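Uleslow: Shadow Harbor FAQ
Last updated 12 May 2025

What is it?
Point and click mystery, handheld and PC. You play a junior archivist, Annelore Rieger, looking for a missing ferry.

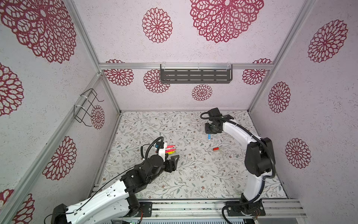 How long is it?
Ten hours some say. Took me 16, but I read everything.

Do choices matter?
Yes, mostly chapter 2 onward. Keep a spare save before the Benedetti dinner.

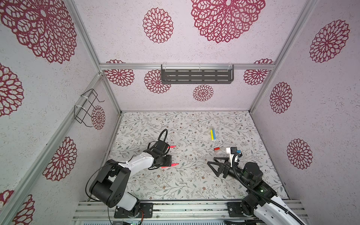

Map notes carry over between chapters, but the pins don't. Annoying. Redo them at the lighthouse desk. For the tile puzzle in the Barutthorpe hotel, trace the wallpaper, big dark red flowers on pale like in the photo, and follow the ones facing the door. Leafy floor is a decoy.

Can I skip the boat sections?
Not on a first run. Hold the left button to go

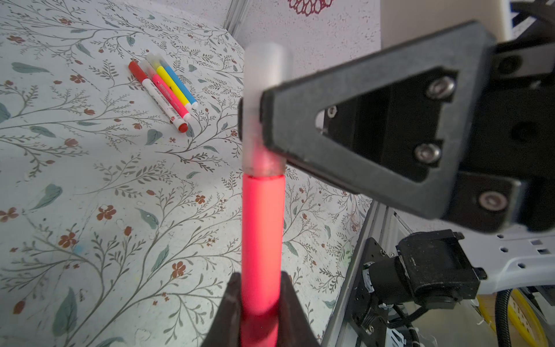

faster, and let go before the rocks or you restart teh whole channel.

How many clues?
286. You need way less for the good ending. 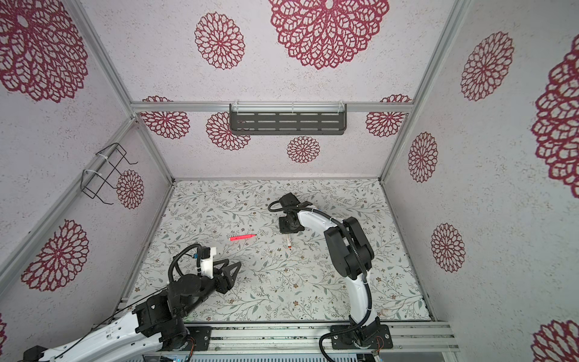
Is there a sequel?
Druremier, planned for November. Fumiko Oda is writing again. No demo yet, will add a link when theres one.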